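Package Handling: Gallery

Mivura is collecting demonstrations of everyday package work for a model that will learn to sort, flatten and stack soft mailers. The set so far holds 2,764 short recordings. Most of them cover one action from start to finish, done by hand and seen from the point of view of the person doing it.

Soft packaging is the hard part. A cardboard box keeps its shape when it is picked up. A plastic mailer folds, slides and puffs up, and the same bag can look different every time it is set down. We started with boxes last year at the Trundasberg site and moved to mailers in February, after Nelu Onu went through the box results and found very little left to gain there.

How the sessions run

Each person works at a table for no more than 2 hours before a break. The task card gives a goal, such as "flatten the mailer" or "move the package to the back of the table," and leaves the method open. People press with their palms, use their fingertips, or smooth from the middle outward. We keep all of it. Early on we asked everyone to use the same motion, and the model did poorly as soon as a bag was turned a different way.

Packages are put back in a new arrangement between recordings. Colors, sizes and materials are mixed on purpose, and printed labels may face any direction. Wendell Crenshaw writes the arrangement cards and checks that no layout comes up too often.

A recording is marked unusable if the hands are out of view for most of the action, if the goal on the card was not the one carried out, or if the start of the action is missing. So far 354 have been marked that way. They stay in storage with a note giving the reason, and they are not used for training.

Labeling

Every usable recording gets a one-sentence description and a start and end time for each contact between hand and package. Two people label each one separately. Where they disagree by more than a few frames, Nelu looks at it and picks. Pressing actions cause the most disagreement, as it is hard to say when a hand resting on a bag begins to push.

The next batch, under the working name Prikia, adds tape and padded envelopes. Saturday sessions are full. Weekday mornings at the Castellanos building still have open places.

From the flattening tasks:

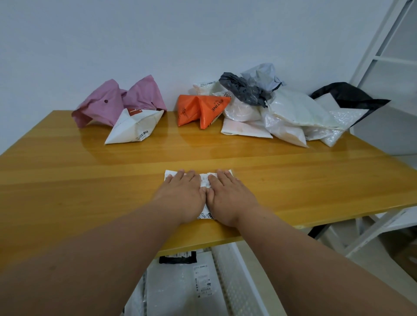

Both hands pressing on a small folded white mailer, with other packages along the back of the table.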